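Against the Demo

Our school's spring robotics showcase is in April, and the sign-up sheet went around last week. Each team gets a table, a poster board and nine minutes. I have coached one of those teams for long enough to know what the nine minutes will look like. An arm will pick up a thing. It will set the thing down. Parents will clap, a man from the Drudville paper will ask one of the kids if robots are going to take his job, and then everyone will go find the cookies.

I'd like to make a case against this, or at least against treating it as the point of the year.

Start with what our team does on a regular afternoon. The club works on a cell with two arms on a rail, and the task they picked for themselves is small-object handling. One arm holds a thing, the other arm does something to it or takes it away. Gergely Medve, who is a junior and writes most of the team's code, chose it over my objections. I wanted stacking. Stacking looks great from the back of a gym. He said stacking was "solved and boring," and he's half right, as juniors tend to be.

So they work with little things, the kind you lose in a coat pocket. Little things are awful. They roll and tip, and they vanish from view the moment the fingers close on them, which is exactly when you'd most like to know where they are.
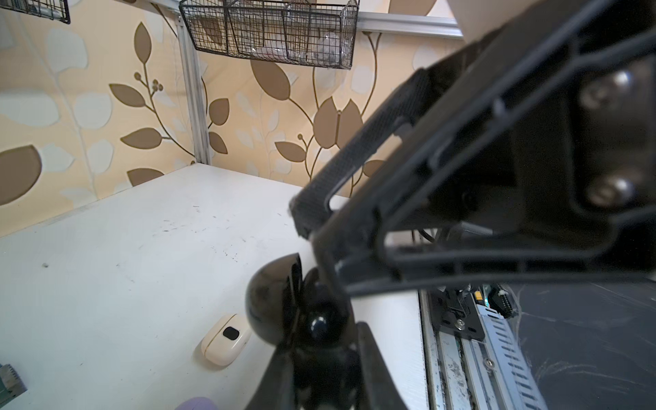

Close work: a gripper over the table, with a small cream-colored case next to it.

I sat through a good deal of that one. If you asked me to turn it into a showcase moment I couldn't, and I suspect that's a point in its favor. The talk in the room was all about angles. Should the finger come in low? Does it matter which side you start from? Ilona Vörös, who is a freshman and very new to this, asked why a hand can do it without looking, and the older kids had four different answers, at least two of which were nonsense. It was the best conversation the club had all month. None of it will fit on a poster board.

Now compare that with how we prepare for a public demo. Once there's a date on the wall, the questions change. Nobody asks why the approach angle matters. They ask which angle worked last time, and they write it down on a sticky note and guard it. The starting position of every object gets marked. The lights stay where they are. By the week of the event the team has built a very expensive music box, and it plays one tune.

I've watched us do this more than once, and I helped. A couple of years ago the club put on a run we were all proud of, and afterward a grandmother asked, quite politely, whether it could do it with her glasses case. It could not. It couldn't have done it with the same object turned sideways. We said something about calibration and changed the subject. I still feel a bit sick about that, because she had asked the only real question of the evening.

The defenders of the showcase will say that deadlines teach discipline, and I'll grant them some of it. Ildikó Somogyi, who runs the science department and signs our purchase forms, put the argument to me in the parking lot and she put it well. Without an audience, she said, a student project never ends. It drifts. The kids who like hardware keep swapping parts, the kids who like code keep rewriting it, and in May there's nothing to show for the year. She has seen more clubs die than I have. She also has a budget to defend, and a school board that likes to see things move.

Fine. But look at what the discipline gets spent on. Here is a stretch of ordinary work, with both arms in and the grippers brought almost nose to nose. 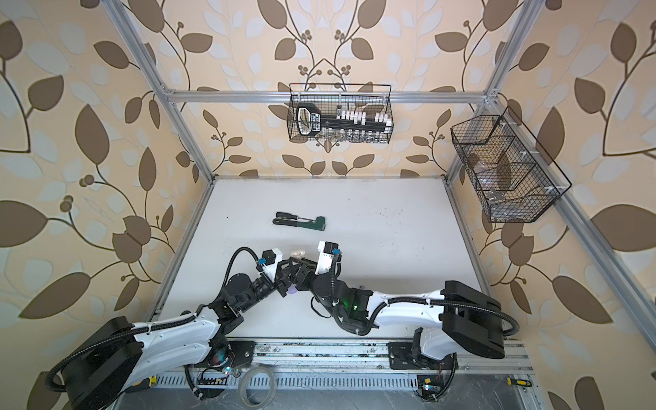
Both arms at the center of the table, a small beige piece between the grippers.

A handover sounds like nothing. You and I pass the salt without a thought. To get two machines to do it, the students have to decide which arm is in charge, how each one knows where the other is, when the first should let go, and what should happen if the second hasn't got a grip yet. That last question ate most of an afternoon. Gergely wanted a fixed wait. A sophomore thought a fixed wait was a way of hoping. They argued, they tried things, they argued some more, and there was a snack break in which they kept on arguing with their mouths full.

A sensible showcase coach would have ended that quickly. Pick a number, move on, we've got a poster to print. And the fixed wait would have looked just fine in a gym, where the table is known and the object is known and everything has been rehearsed until it's flat.

I don't want to be too romantic about the messy version. Plenty of it is plain waste. Kids get bored and look at their phones. Somebody leaves a screwdriver on the rail and somebody else gives a speech about it. I've sat there wondering whether anyone, me included, was learning a thing. There's a style of coaching that calls all of this "productive struggle," and I distrust that phrase as much as I distrust the demo. Some struggle is only struggle. A student who has been stuck on the same bug since lunch needs an adult to come over and look at the bug.

What bothers me is the money and the story that goes with it. Isteck, the company that gives our district its robotics grant, asks for a write-up every year. The form has a box for a success rate. It's one box. It doesn't ask what the task was, how many objects were used, or whether anybody moved the table between tries. One school on the grant's page last year reported 100 percent. I'm sure they were telling the truth. I'm also sure I could get to 100 by tomorrow with a task dumb enough, and so could you.

Ernő Kovács, who coaches at the middle school, thinks I should stop grumbling and fill in the box. His kids are eleven and twelve and he says a win keeps them coming. At that age, sure. I'd clap too. But mine are old enough to be told that a percent sign means very little until you know what's under it, and I'd be a poor teacher if I let a sponsor's form tell them otherwise.

Take this one, from the same setup.

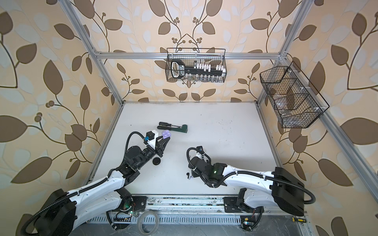 The left gripper with a small lavender piece at its fingertips; the right arm points down near the center.

Would you call it a success? You can't say from a picture, and neither can the form. I showed it to a parent who told me how well it was going. I showed it to Ilona, who asked what the other arm was supposed to be doing. I'd give the grant to Ilona.

So what would I have in place of the April show? I've gone back and forth. Canceling it would be silly, and Ildikó would have my head. My proposal, which I've sent to her and which she has so far called "interesting" in a tone I recognize, is to let the audience bring the objects. Put out a box at the door. Each team draws from it and has 20 minutes in public to try, talking out loud the whole time about what they expect to happen. No sticky notes. Some of it would be dull and a lot of it would fail, and the kids would have to explain a failure to strangers, which is harder than any handover.

Mireille Besson, whose daughter was on the team two years back, told me nobody will sit through that. She may be right. She said parents come to see their kids do well, and she asked if I'd want my own child fumbling in front of a gym full of people. I said yes, a little too fast. I've thought about it since and I'd say yes again, but slower, and I'd want the gym to know ahead of time what it was looking at.

As for the box on the form, I've decided to write in it by hand this year. It isn't very big. I plan to put "of what?" and attach our notes, all of them, including the afternoon about the fixed wait. If Isteck wants a number after that, they can come and bring their own glasses case.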